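Rollby 3-drawer treatment cart, review after 11 weeks on the ward

We bought two of the Rollby treatment carts to replace a pair of older steel ones with bad wheels. They are used for dressings, IV starts and blood draws, and they move between rooms most of the day. One has had heavy use and the other lives near the nurses' station.

Assembly took me 50 minutes for the first cart and less for the second. The column bolts go in from underneath, so tip the body on its side before you start. The hex key in the box is too short to get a good grip on the rear bolts. I used my own.

The casters are the best part. They roll quietly on vinyl and go over the elevator gap without shaking the top tray. Two of the four have brakes. The pedals are small and a little stiff, but they hold on our ramp with the drawers full.

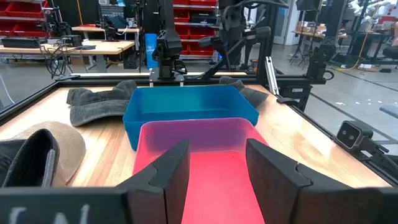
Drawers run on full-extension slides and close without slamming. The top drawer comes with plastic dividers that snap into slots. They pop out if you pull a full box of gauze past them, and I ended up taking half of them out. The bottom drawer is deep enough for 100 ml saline bottles standing up, with room left over for tubing.

Central locking works from one key on the right side. You have to push every drawer fully shut first or the bar won't drop. Both carts came with the same key number, so check that if you plan to keep anything controlled in them. We don't.

The top surface wipes clean. Iodine left a faint yellow mark near the rail that has not come out. The side bin holder is thin and flexes when the bin is full. Our old Medholm cart had a metal bracket in the same spot and it never moved.

Delivery took 15 days. One handle arrived cracked and the seller sent another without asking for the old one back.

Good: casters, slides, easy to steer with one hand.
Bad: weak bin holder, loose dividers, short hex key.

I would buy it again for general ward use. For an emergency cart I would want a breakaway seal, and this model has no place to fit one.

Lok-yiu Kao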